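빨간 장미랑 하늘색 수국 조화, 한 화병에 꽂아도 될까요? (잎 소재 조언도 부탁드려요!)
조화·드라이플라워 게시판 | 조회 3,027 | 댓글 열림
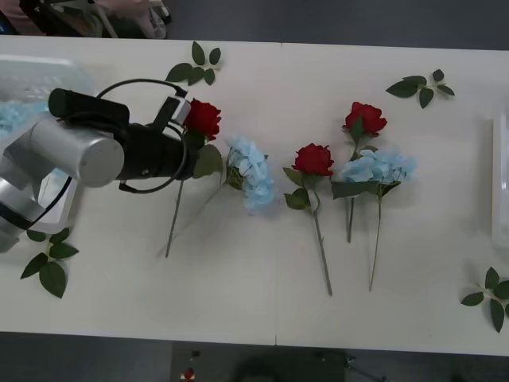 꽂기 전에 흰 테이블에 늘어놓은 장미와 수국 조화, 가장자리 쪽은 따로 노는 잎가지들

글쓴이: 현관앞수국

안녕하세요! 눈팅만 하다가 드디어 글을 써봅니다. 현관 신발장 위가 너무 허전해서 조화로 채워보려고 하는데요, 꽃을 고르다 보니 빨간 장미도 포기 못 하겠고 수국도 포기 못 하겠고... 결국 둘 다 쓰기로 했어요. 늘어놓고 보니 벌써 마음이 두근두근합니다 ㅎㅎ

장미는 진한 빨강이고 수국은 파랑이라기보다 분가루 섞은 것 같은 연한 하늘색이에요. 잎가지는 꽃이랑 붙어 있지 않고 따로 있는 거라 아무 데나 끼울 수 있어요.

화병은 Guvo 원통형이고 높이 20cm, 우윳빛 유리예요. 속이 안 비쳐서 줄기 정리가 좀 엉망이어도 괜찮을 것 같은데 입구가 생각보다 넓더라고요. 그래서 꽂으면 다 옆으로 누워버릴까 봐 걱정이에요.

궁금한 건 이 정도입니다.

일단 색이요. 남편은 빨강이랑 하늘색이 따로 논다고 하는데 저는 그 따로 노는 맛이 좋거든요! 그래도 손님이 현관에서 제일 먼저 보는 자리라 살짝 신경이 쓰여요.

그리고 줄기 길이. 지금 상태로는 20cm 화병에 넣으면 꽤 껑충할 것 같아요. 잘라도 되는지, 자른다면 장미랑 수국 중에 어느 쪽을 짧게 하는지 궁금해요.

마지막으로 잎가지를 먼저 넣는지 나중에 넣는지. 검색해 보면 사람마다 말이 다 달라요 ㅠㅠ

댓글

리시안이모
와 조합 너무 예뻐요!! 저는 무조건 찬성이요. 빨강에 흰색이면 너무 흔하고 빨강에 분홍이면 좀 달달한데, 연하늘이 들어가니까 확 시원해지잖아요. 수국이 송이가 커서 색 면적을 잡아주니까 장미가 점처럼 톡톡 올라오면 진짜 예쁠 거예요.

길이는 수국을 짧게, 장미를 길게요. 수국은 화병 입구에 턱을 괴듯이 얹어주고 장미가 그 사이에서 고개를 내미는 느낌! 수국이 위로 올라가면 머리만 큰 사람처럼 보여요 ㅋㅋ

마른안개
저는 색 조합은 남편분 편입니다 ㅎㅎ 미안해요. 진빨강은 힘이 워낙 세서 옆에 파스텔이 있으면 파스텔이 물 빠진 색처럼 보일 때가 있어요. 특히 현관등이 노란 전구색이면 하늘색이 회색으로 죽습니다. 저희 집 현관에서 당해봤어요. 낮에는 그렇게 예쁘던 수국이 밤에는 먼지 뭉치 같더라고요.

굳이 같이 쓰시려면 중간에 이어주는 색이 하나 있어야 한다고 생각해요. 보라나 와인색 작은 꽃이요.

리시안이모
@마른안개 먼지 뭉치라뇨 ㅋㅋㅋㅋ 근데 이어주는 색은 초록이 하면 되지 않아요? 잎가지가 따로 있으니까 빨강이랑 하늘색 사이에 잎을 한 겹 끼우면 서로 안 부딪쳐요. 보라까지 넣으면 현관이 너무 시끄러울 것 같은데요.

마른안개
@리시안이모 초록이 중간색 노릇을 하려면 양이 꽤 돼야 해요. 지금 있는 잎가지로는 수국 밑 채우면 끝날 것 같아서 드린 말씀입니다. 잎을 더 사신다면 저도 찬성이에요.

니퍼들고삼년
줄기 자르는 건 제발 마지막에요!! 처음 하시는 분들이 제일 많이 하는 실수예요. 한번 자르면 끝입니다. 생화는 새로 사면 되는데 조화는 같은 색이 다시 안 나오는 경우가 많아요. 저 작년에 수국 짧게 잘랐다가 화병 바꾸고 나서 통곡했습니다.

철심 든 줄기면 자르지 말고 접으세요. 화병 바닥에서 U자로 꺾어 올리면 높이가 줄고, 접힌 부분이 안에서 버텨주니까 옆으로 눕는 것도 덜해요. 우윳빛 유리면 속도 안 보이겠다, 접기에 딱 좋은 화병이네요!

끝을 살짝 휘어보시고 모양이 그대로 있으면 철심 있는 거예요.

현관앞수국 (글쓴이)
헉 접는 방법은 생각도 못 했어요! 바로 휘어봤는데 장미는 모양이 유지돼요. 수국은 좀 뻣뻣해서 힘을 줘야 하네요. 부러질까 봐 무서워서 중간에 멈췄어요 ㅋㅋ

그리고 @마른안개 님, 저희 현관등 노란색 맞아요... 오늘 저녁에 켜놓고 한번 볼게요. 갑자기 떨리네요.

Marius Dobre
안녕하세요, 한국어가 조금 서툴러도 이해해 주세요. 저는 접는 것에 반대입니다. 두꺼운 줄기를 접으면 그 자리에 하얗게 금이 가고 나중에 거기서 부러집니다. 니퍼로 깨끗하게 자르는 것이 오래 갑니다. 대신 한 번에 많이 자르지 말고 손가락 한 마디씩 자르세요. 꽂아 보고, 또 자르고. 느리지만 재미있어요!

색은 아주 좋습니다. 저희 어머니가 겨울마다 식탁에 빨간색과 하늘색을 같이 놓았습니다. 사진을 보고 그 식탁이 생각났어요.

니퍼들고삼년
@Marius Dobre 금 가는 건 급하게 꺾어서 그래요. 드라이기로 미지근하게 데운 다음에 천천히 휘면 저는 한 번도 안 부러졌습니다. 그래도 손가락 한 마디씩 자르라는 말씀엔 박수요. 자르실 거면 꼭 그렇게 하세요.

Marius Dobre
드라이기는 몰랐습니다. 다음에 해 보겠습니다. 그런데 꽃 가까이에 대면 꽃잎이 쭈글쭈글해질 수 있지 않나요?

니퍼들고삼년
맞아요, 꽃송이 쪽은 절대 금지! 줄기 아래쪽만요. 약한 바람으로요. 이건 제가 먼저 썼어야 했네요.

꽃보다잎
잎 순서 질문에 아무도 답을 안 하셔서 신나서 달려왔습니다 ㅋㅋㅋ 닉값 좀 할게요.

저는 잎 먼저파예요. 잎가지를 화병 입구에 서로 엇갈리게 넣어두면 그게 격자가 되거든요. 그 사이에 꽃을 끼우면 넓은 입구에서도 꽃이 자기 자리에 서 있어요. 원통 화병에서 꽃이 다 벽으로 기대버리는 문제도 많이 나아집니다.

다만 잎가지 줄기가 짧아 보이네요. 짧은 건 격자로는 못 써요. 화병 속으로 쏙 빠집니다. 그럴 땐 Mulent에서 나오는 초록색 꽃철사로 잎가지를 장미 줄기 중간에 감아주세요. 저는 한 롤에 2,170원 주고 샀는데 일 년째 쓰고 있어요. 꼭 그 제품 아니어도 되고요, 다이소 것도 괜찮아요. 감은 자리는 초록 플로럴 테이프로 한 번 더 돌려주면 깔끔해요.

리시안이모
저는 잎 나중파! 먼저 꽃 자리 잡고 빈 데를 보면서 잎을 넣어야 낭비가 없어요. 잎이 많지 않을 때는 더 그렇고요. 잎부터 넣으면 막상 꽃 꽂고 나서 앞쪽이 휑한데 남은 잎이 없는 사태가 옵니다.

꽃보다잎
@리시안이모 빼서 옮기면 되잖아요 ㅋㅋ 조화의 좋은 점이 그건데!

리시안이모
@꽃보다잎 뺄 때 꽃이 다 같이 딸려 나오잖아요 ㅋㅋㅋㅋ 엉킨 잎 빼다가 화병까지 들어본 사람 손!

Zoriana_서울
손 ✋ 저요. 화병까지 들었다가 떨어뜨렸어요...

저는 키 얘기 좀 보탤게요. 화병이 20cm면 꽃까지 합친 전체 높이를 33cm 정해놓고 시작해 보세요. 꽃꽂이 배울 때 선생님이 늘 벽에 마스킹테이프로 높이를 붙여놓게 하셨는데 이게 생각보다 큰 도움이 돼요. 꽂다 보면 눈이 적응해서 점점 높아지거든요. 신발장 위면 위에 거울이나 선반이 있을 수도 있으니까 그 높이도 보시고요.

그리고 장미 높이는 다 다르게요. 같은 높이에 나란히 있으면 합창단 같아요. 하나는 높게, 하나는 중간, 하나는 수국 옆에 푹 파묻듯이요.

현관앞수국 (글쓴이)
합창단 ㅋㅋㅋㅋㅋ 제가 방금 꽂아본 게 딱 그거예요. 다 뽑았습니다.

마스킹테이프는 바로 붙였어요. 저희 집은 신발장 위에 거울이 있어서 높이가 진짜 중요하네요. 수국이 거울 아래를 다 가리고 있었더라고요.

마른안개
거울 앞이라고요? 그럼 뒷면도 신경 쓰셔야 해요! 거울에 뒤통수가 다 비칩니다. 앞만 예쁘게 꽂고 뒤에 줄기만 보이는 경우가 많은데, 수국 한 송이를 살짝 뒤로 돌려두면 거울 속에도 꽃이 하나 더 핀 것처럼 보여요. 이건 제가 정말 좋아하는 방법이라 꼭 해보셨으면 좋겠어요.

니퍼들고삼년
오 이건 저도 배워갑니다. 거울 앞 수국 뒤로 돌리기. 메모메모.

먼지와의전쟁
관리 쪽으로 한마디요. 현관은 문 열 때마다 먼지가 들어와서 수국은 틈틈이 털어줘야 해요. 꽃잎이 잘아서 한번 끼면 잘 안 나와요. 저는 안 쓰는 메이크업 브러시로 안쪽부터 바깥으로 쓸어요. 장미는 부드러운 천으로 톡톡.

물세척은 구석에서 먼저 시험해 보고 하세요. 진한 빨강은 물이 빠지는 제품이 있어요. 하늘색 수국 옆에서 빨간 물이 들면... 상상만 해도 눈물이.

꽃보다잎
잎은 미지근한 물에 헹궈도 웬만하면 괜찮더라고요. 저는 3월에 창문 열기 시작하면 잎만 따로 빼서 한 번씩 씻어요. 이러려고 테이프를 너무 세게 안 감습니다.

먼지와의전쟁
@꽃보다잎 잎도 코팅된 건 얼룩 남는 경우가 있었어요. 헹구고 나서 마른 수건으로 꼭 눌러주세요.

현관앞수국 (글쓴이)
중간보고 드려요! 저녁에 현관등 켜고 봤습니다.

마른안개 님 말씀이 반은 맞았어요. 하늘색이 확실히 차분해지긴 해요. 그런데 저는 그게 또 좋더라고요?! 낮에는 상큼하고 밤에는 오래된 엽서 색 같아요. 남편은 밤 버전이 낫다고 합니다. 빨강이 덜 튄대요. 의외의 곳에서 합의가 됐어요 ㅋㅋ

줄기는 장미만 접었고 수국은 Marius 님 방식대로 조금씩 잘랐어요. 한 마디 자르고 꽂아보고, 또 자르고 꽂아보고. 말씀대로 느린데 너무 재밌어요! 정신 차려보니 저녁밥 할 시간이 지났더라고요.

잎은 두 분 다 맞는 것 같아서 반반 했어요. 장미 줄기에 감은 잎도 있고 마지막에 빈틈에 끼운 잎도 있고요. 그런데 화병 입구가 역시 넓어서 제일 긴 장미가 자꾸 돌아가요. 얼굴이 벽을 보고 있어요. 이건 어떻게 잡나요?

Zoriana_서울
투명 테이프로 화병 입구에 십자 만들어 보세요! 우물 정 자로 붙이면 칸이 생겨서 더 잘 잡혀요. 입구에 물기 없을 때 붙이고 끝은 바깥으로 조금만 나오게요. 그 위를 수국이 덮으면 감쪽같아요.

니퍼들고삼년
저는 테이프보다 굵은 자갈파예요. 무게도 생기고 꽂는 각도도 마음대로 잡혀요. 원통 화병은 가벼우면 가방에 툭 걸려 넘어가는데 현관은 특히 그렇잖아요.

Marius Dobre
자갈을 넣을 때는 화병을 기울여서 천천히 넣으세요. 유리 바닥에 바로 떨어지면 깨집니다. 이것은 경험입니다 ㅠㅠ

리시안이모
자갈에 한 표! 그리고 반반 하셨다니 저랑 꽃보다잎 님의 전쟁은 무승부로 하겠습니다 ㅋㅋ 거울에 비친 뒤쪽도 궁금해요. 완성하시면 뒷모습도 꼭 올려주세요!

꽃보다잎
무승부 인정 못 합니다 ㅋㅋㅋ 장미에 감은 건 제 방식이니까 제가 조금 이긴 걸로!

현관앞수국 (글쓴이)
베란다 화분 받침에 깔아둔 자갈이 있어서 씻어 말리는 중이에요. 일요일에 다시 꽂아보고 앞모습, 거울 속 뒷모습 둘 다 올릴게요. 다들 정말 감사해요, 벌써 거실용으로 하나 더 만들고 싶어졌어요!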